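Hekmont Shared Workshop releases plans for its Gultance home-built robot arm

November

HEKMONT: The Hekmont Shared Workshop has released the full build plans for Gultance, a bench-top robot arm designed and put together by workshop members over four months of evening sessions. The plans, parts list and control software can be downloaded at no charge from the workshop's website, and printed copies are available at the front counter.

Gultance is meant for people who want to build a working arm in a garage or spare room with ordinary hand tools, a soldering iron and access to a 3D printer. It clamps to the edge of a table and runs from a single power supply. The complete build uses 98 printed and machined parts, plus fasteners and off-the-shelf motors. The workshop has two finished arms, which members can book for practice before they commit to building their own.

The project began as a repair job on an older arm named Sema, which had been donated to the workshop with worn gears and no documentation. Members decided the base was worth keeping and the rest was not. The shoulder joint in Gultance still follows the Sema layout. The elbow, wrist and gripper are new designs.
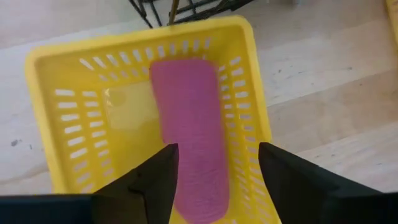

Most of the past season's work went into the gripper. Earlier versions used flat parallel jaws, which held blocks and tins well enough but pushed soft items away before they could close. The current design has two black wedge-shaped fingers that narrow to a tip, so that they can be lowered on either side of an item lying in a container. Members have been using a yellow plastic basket with slotted walls for this work, with a soft-looking pink item laid lengthwise in it and the fingers open to either side. A basket is a harder target than a bare bench, as the arm has to come down inside the rim without catching it. The finger files are supplied in two lengths, and builders are advised to print the shorter set first and check the clearance against whatever container they plan to use.

A small camera mounted at the wrist gives the operator a view straight down between the fingers. The bracket is included in the plans and can be left off by builders who only want to run the arm from fixed positions. The software will work either way.

The workshop has kept a log of every pick attempted with the new fingers. At the time of release it held 247 entries, and the complete log is included in the download, failed attempts and all. Builders who change the finger shape or the motor settings are invited to send in their own entries using the same form.

Known issues are listed on the last page of the plans. The wrist cable can rub against the forearm cover at full rotation and should be sleeved. The base clamp marks softwood benches unless a scrap of ply is placed under it. A revised clamp is being drawn up and will be added to the download when it is ready.

The workshop will run an evening build course for Gultance at its Siliņa Street premises early in the new year. Places are limited to the number of benches, and participants will need to have their printed parts finished before the first session. Members without a printer at home can book time on the workshop machines and pay for filament by weight. Soldering irons, crimpers and metric hex keys will be supplied.

Course bookings and media enquiries can be made at the Hekmont Shared Workshop front counter during opening hours, or through the contact form on the workshop's website.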